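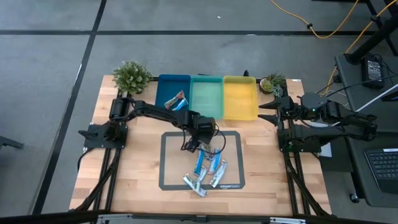
Booking 101: return flight missing from family itinerary
Status: resolved
Reading time: 2 minutes

Reported by Hsin-yi Chang, through the Civine trip planner, in September.

Problem
Customer booked four return seats to Plolwood with a connection at Boychuk. The outbound flights show in the itinerary. The return shows the connecting flight only, with nothing for the first leg home. The airline's own site has all legs under the same reference. Customer is travelling in 6 days and wants to know if the seats are still held.

9:10 a.m.
Checked the reference with the airline desk. All four seats are confirmed both ways. Told the customer nothing needs to be rebooked and asked her to leave the reservation alone while we look at the display.

9:40 a.m.
Asked customer to sign out of the app, sign back in and refresh the trip. No change. Same result in a browser on her laptop, so it isn't the phone.

10:25 a.m.
Pulled the import record. The airline moved the return departure from 11:50 p.m. to 12:15 a.m., which puts it on the next calendar day. Our importer kept the old date, saw a flight leaving before the hotel checkout and dropped it. The connection was rebooked by the airline at the same time and came through as a new entry, so it was kept.

10:50 a.m.
Deleted the imported trip and ran it again from the current confirmation email. The missing leg came back with the right date. Layover at Boychuk now reads 3 hours 5 minutes, which matches the airline.

11:15 a.m.
Customer confirmed she can see everything. She also asked about the airport shuttle booked with Hulow. That pickup was still set for the old departure. We can't edit Hulow bookings from our side, so I sent her their change form. Their cut-off for free changes is 22 hours before pickup.

1:30 p.m.
Customer replied that the shuttle has been moved. She had 3,000 points applied to the fare and wanted to be sure they weren't returned when the trip was deleted. They weren't. Deleting an itinerary doesn't touch payment.

Follow-up
Importer fault passed to the itinerary team. Until it's fixed, re-import any trip where a schedule change crosses midnight, and check ground transfers by hand.

Contact Civine Support | © Civine Travel | Back to top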